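Against the Composite Character

June 15, 2019

Most memoirs now open with a short note saying that names have been changed and some characters combined. The first half of that note is harmless. The second half changes what kind of book the reader is holding, and publishers should stop treating the two as one.

Siamak Shojaei's Trikum is a useful case. The book covers 3 years in the town of Rulia and runs on the talk of an uncle called Esfahani. According to the note, Esfahani stands for "several older relatives."

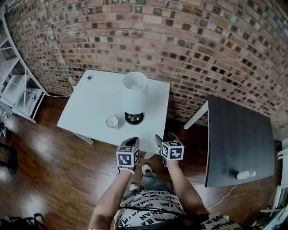 A reader can accept a changed name and lose nothing. The man still said what he said, and he still owed the money. A merged man is different. When Esfahani forgives a debt on page 80 and refuses to attend a funeral two chapters later, the book asks us to see a contradiction in one person. It may only be two people behaving normally. The central puzzle of the memoir could be a product of the editing.

Manouchehr Kazemi, reviewing the book in May, argued that memory merges people anyway. That is true of memory. It does not follow that a writer who can still tell the relatives apart should print them as one.
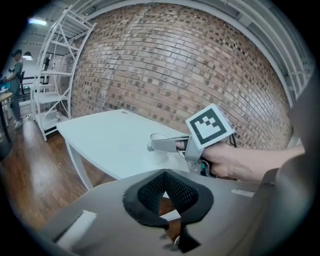 The usual defense is length. A family of twelve is hard to follow, and a first memoir with a print run of 1,000 cannot carry a chart of cousins. But novelists handle large families with ordinary tools: leave people out, introduce them late, give the minor ones a single line.

My proposal is modest. Keep the opening note for names. Where characters have been combined, say which ones, and list the chapters.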